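Lurkis Supper Hall Reopens With a Full House and a Lot of Soup

The community supper at Lurkis Hall is back, and what a first night it was! The doors opened at five, the line was already down the steps and past the bike rack, and by the time the last bowl went out the kitchen had served 594 meals. That is the biggest turnout the supper has ever had, and it beat the old record, set on a rainy night in November two years ago, by a wide margin.

Regulars will remember that the hall closed last spring so the kitchen could be rebuilt from the floor up. The old stove had two working burners on a good day, and the drain under the big sink had been patched so many times that there was more tape than pipe. The new kitchen has six burners, a deep double sink, a proper pantry with a door that shuts, and a long pass-through window so plates can go straight out to the dining room. Cooks who used to carry every tray around through the coat hall were grinning all evening.

Money for the work came from two seasons of bake sales, a street fair, and a very lively auction at the Draltar Ballroom, where a single rhubarb pie went for more than a new toaster. The auction alone brought in $3,300. Another $3,116 came from the coin jars on shop counters up and down Claltotik Avenue, and yes, that figure is right, and yes, it took two evenings to roll all those pennies. Building supplies were bought at cost, and nearly all of the painting was done by people who live within a few blocks.

The menu for opening night leaned on soups, which are easy to stretch when the line is long. There was red lentil with lemon, a chicken and barley that ran out first, and a cold cucumber and yogurt soup from Türkmen Bakery, whose ovens also turned out the bread. Almost 900 rolls were baked that afternoon, and the few left over went home in coat pockets and paper bags. The sesame ones are worth getting there early for. 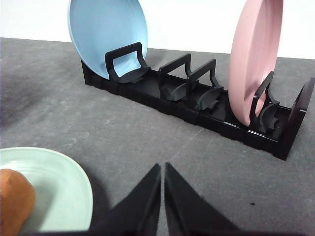
One change has people talking already. The supper has given up paper plates and foam bowls for good and is using real dishes, most of them donated from neighborhood cupboards. Nothing matches, and it looks wonderful. Kids were trading bowls at the table to get the color they wanted, and at least one diner spotted a pattern she grew up with. Trash from the evening came to two bags, where the old suppers used to fill the whole dumpster.

Real dishes mean real washing up, of course, so there is now a sign-up sheet for it by the side door. Shifts are 40 minutes, aprons are provided, and the radio is tuned by whoever is drying. Opening night had more offers than the sink had room for, so a few people were moved over to sweeping and stacking chairs, and they did it with good cheer.

Music came from the Draltar Street fiddlers, who played through both seatings and then kept going after the tables were folded. There was dancing, some of it very good. The piano in the corner still needs tuning, but that did not stop anyone.

Suppers will be held every other week through the summer, with seatings at 5:00 and 6:30. Meals are free, and there is a donation box by the door for anyone who would like to add to it. The next menu has a bean chili, a mild one and a hot one, along with corn bread and a big green salad. A vegetable plot behind the hall has been dug and planted with peas, radishes and lettuce, so some of that salad should soon be coming from a few steps outside the kitchen door.

The kitchen is still looking for large stockpots with lids, soup ladles and dish towels in good shape. Glass jars are very welcome too, but please soak the labels off first. Drop-off is at the side door on Claltotik Avenue on supper days from three o'clock on. If you would like to cook, come to the open kitchen hour before the next supper and bring a recipe that feeds a crowd. Beginners are welcome, and there are always onions to chop.

The hall can also be reached by the number 4 bus, which stops right across the street. Parking in the bakery lot is fine after closing time, but please leave the two spaces by the ramp free.

Last updated: 4/23/18

Contact the Lurkis Hall newsletter | Copyright 2018 Lurkis Hall | Back to top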